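Recording rice cooker demonstrations with the hand-held gripper

Set the cooker on the table in front of the black cloth and leave the foam letters where they are. Start each take with the gripper back from the cooker and both markers uncovered.
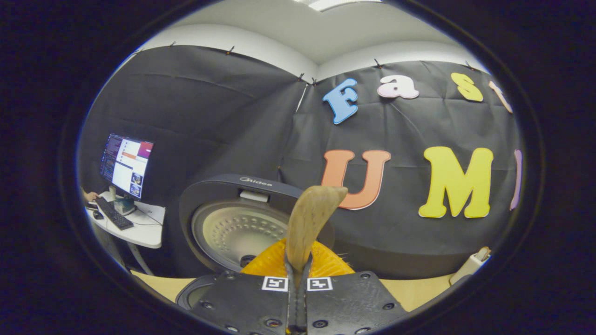
Move at an even speed and keep each take under 60 seconds. Wing-sze Chang's target for this task is 1000 takes, so rest your wrist often.

Shift the cooker a little between takes – a hand's width is plenty.
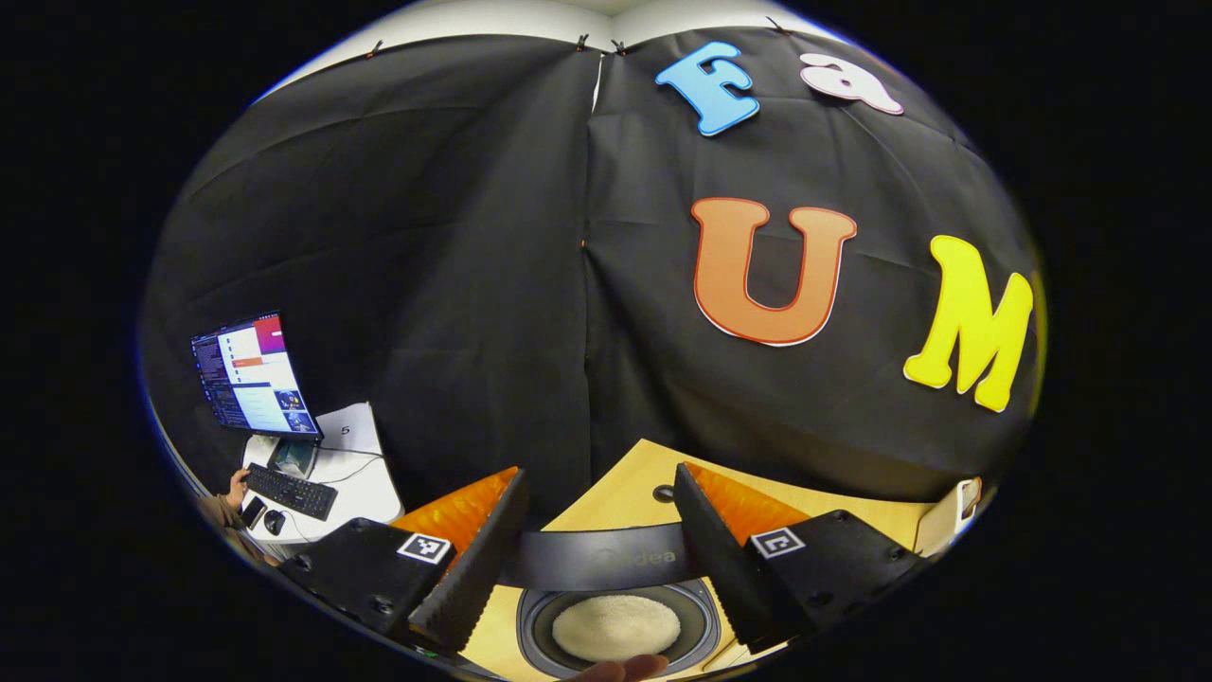 Save to the Skulten folder before you start the next batch. Delete any take where a marker was covered.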